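4.2 Measuring by habit: scoops, cups and the household idea of "enough"

We came to the question of measuring rather sideways. When we first began talking with families in Flikbridge and Cillcombe about how they store and use dry goods, we had meant to ask mostly about shopping: how often people bought flour, how large a bag they could carry home, and where the bag went once it was in the house. The amounts used each day were supposed to be a small side matter, a line or two on the second page of the questionnaire. But people kept wanting to talk about them, and after a few weeks we gave in gladly and let them.

In all, 312 households filled in the questionnaire, and 25 of those were kind enough to let us sit in their kitchens for a morning while bread, porridge or pancakes got made. We asked each cook to go about things just as usual, and only afterward did we weigh what had gone into the bowl. (Several cooks were as curious about the answer as we were, and one or two were a little put out by it!) The full weights are given in the appendix, and we will not repeat them all in this section.

What struck us most in those mornings was how seldom a marked measure came into it. Most kitchens had a measuring jug or a set of cups somewhere, often in a good clean state at the back of a drawer, but the tool that did the daily work was nearly always something plain that lived in or near the bin. A scoop, a chipped mug, the lid of an old jar. Asked how much flour went into a loaf, people answered in that tool: "two and a bit," or "three, but not heaped if it's damp out." The tool had become the unit, and a recipe passed to a daughter or a neighbor often made sense only if the tool went along with it. We follow the families here and use the word "scoopful" for whatever amount the household's own scoop gives when filled in the household's own way. Figure 3 shows a scoop of the general sort we have in mind. 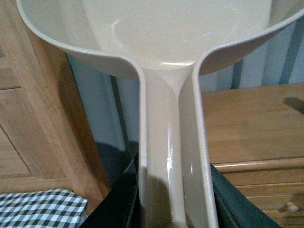 Figure 3. A plastic scoop with a wide, rounded bowl and a channel-shaped handle.

Tamiru wrote to us, after reading an early draft of this section, that we were making too much of the tool and too little of the hand. A person who has baked the same bread for years, the letter went on, will feel the dough and add or hold back accordingly, and would make much the same loaf with a teacup or a garden trowel. On this view the scoopful is only a way of starting off, and the real measuring happens later, in the kneading.

We think there is a great deal in this, and it sent us back to our notes in a humbler mood. In the Cillcombe kitchens especially, cooks often kept back a handful of flour and worked it in at the end, going by touch. Where we had weighed only the first filling of the bowl, our figures had missed that last handful altogether, and we have since marked those entries in the appendix so that readers can leave them out if they prefer.

Porridge, though, tells a somewhat different story. Oats go into the pot all at once, and by the time a cook can tell that the mixture is too thick or too thin, breakfast is nearly on the table. Among the porridge makers the first measure was usually the last one, and it varied very little from morning to morning. When we paid a second visit to a few of these homes, the two weights for a given cook were commonly within 15 grams of each other, without a scale in sight. A cook in Flikbridge who had recently lost her usual cup told us the porridge had been "wrong all week," and she had gone back to the shop looking for one the same size.

It would be easy to conclude that households are careless about amounts, and some of the older advice leaflets handed out by the Trodley Homemaking Service do say so quite firmly. We would put it more gently. The people we visited cared about amounts a good deal, but they had settled the matter long ago and saw little cause to open it up again each morning. The next section turns to what happens when something unsettles it, such as a new brand of flour, a larger family, or a move to a kitchen with a different stove.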